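Stereno slotted bench kit: a very happy owner's review
Posted by Despina Neagu, Nov 26, 2019

I'll admit I bought this thing for the colour. Well, for the lack of it! Everything else I looked at came in powder-coated black or that fire-engine red tool shops love, and the Stereno is just plain silver aluminium extrusion with grooves down its length. I've been using it since June and I still like it as much as I did the first week.

The kit comes flat in one very long box. Mine had four legs, the long rails for the edges, a bag of corner brackets and 41 slot nuts (the packing list says 41, and I did tip them out and check, because my last kit from another maker was short). You supply your own top. The tool in the box is a bent hex key that will hurt your hand, so use a proper T-handle if you have one.

Putting it together took me an evening and a bit of the next morning. The booklet is all drawings and no words, and the drawing for the corner brackets is back to front in my copy. Do up the brackets finger tight, get the whole frame square, and only then go around with the key. I ignored this and had to undo one end completely.

What I love is the slots. If you want a lamp, a hook or a shelf bracket, you drop a nut in, slide it where you want it and tighten. If you change your mind on the weekend, you slide it along again. I've moved my vice so many times, and there isn't a single hole drilled in anything! The Platik nuts from the hardware place fit too, with a bit of a wiggle, and they come in packs of 13, a number I have never understood.

The silver rail in the first picture runs along the edge of a workbench. The slatted platform is in the third.

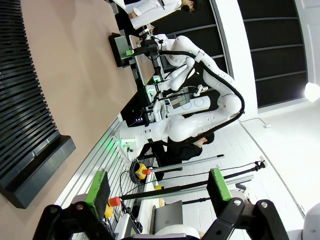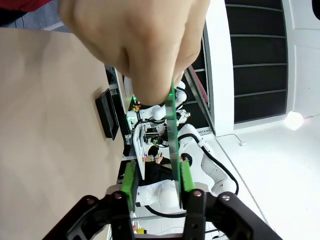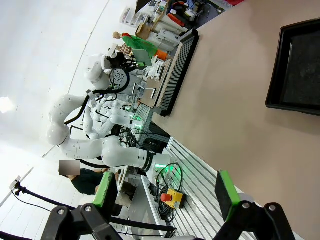
Now the grumbles. The grooves collect everything: sawdust, crumbs, offcuts of wire. I go over mine with an old toothbrush and the thin nozzle of the vacuum. Skurnex make a rubber strip that presses into the slots you aren't using, and it's worth having for the front edge at least, where your sleeves rub. The leg caps are also a bit mean, and one of mine split on the concrete.

At $250 without a top it isn't cheap, and if you only need somewhere to put a sewing machine or pot up seedlings, a second-hand desk will do you nicely. But if you're a fiddler like me and your bench is never the same two months running, I'd have it again tomorrow. I'm already eyeing off the short version for the shed, if I can shift the bikes.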